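2018-04-25

Derkmont recalls canister filter over inlet seal

Derkmont has begun a voluntary recall of the Hirneck 200 canister filter for freshwater and marine aquariums. The fault is in the inlet seal, which can harden and let water past the head when the pump restarts after a power cut.

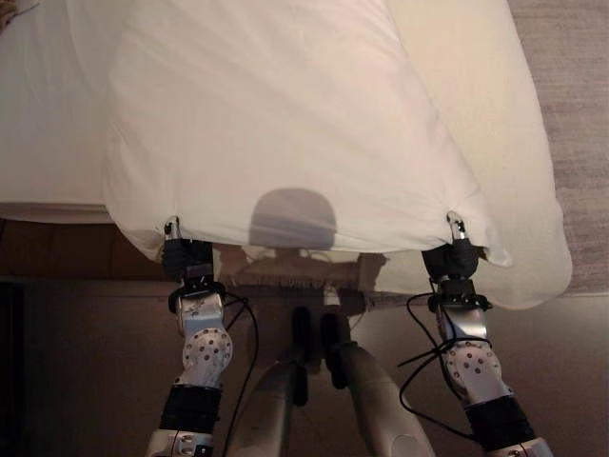
The recall covers 1,000 units sold through the Drulcombe warehouse. Affected filters carry a batch code ending in 5 on the underside of the motor head. The larger Jia model uses a different seal and is not included.

Jinlong Gu, product engineer at Derkmont, said the compound used in the seal lost flexibility at tank temperatures. "The clamp pressure is within limits. The rubber is the problem," he said.
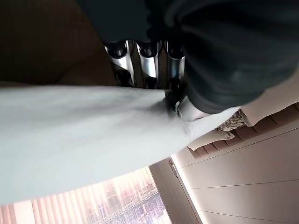
A replacement seal in silicone will be mailed free of charge. Owners can fit it themselves – the head comes off with four clips – or return the whole unit to the store. Filter media can be kept, provided it stays in tank water while the canister is open. 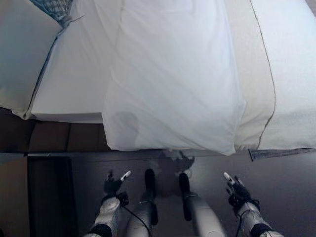

Until the new seal arrives, Derkmont advises unplugging the filter overnight and running a sponge filter on an air pump. Kiri Tamihana, who handles service at Drulcombe, said most reports so far involved tanks kept in bedrooms. White bed linens and a pillow hanging over the side of the mattress will wick up water from a wet floor, so a tray under the cabinet is recommended. Replacement stock is due in July.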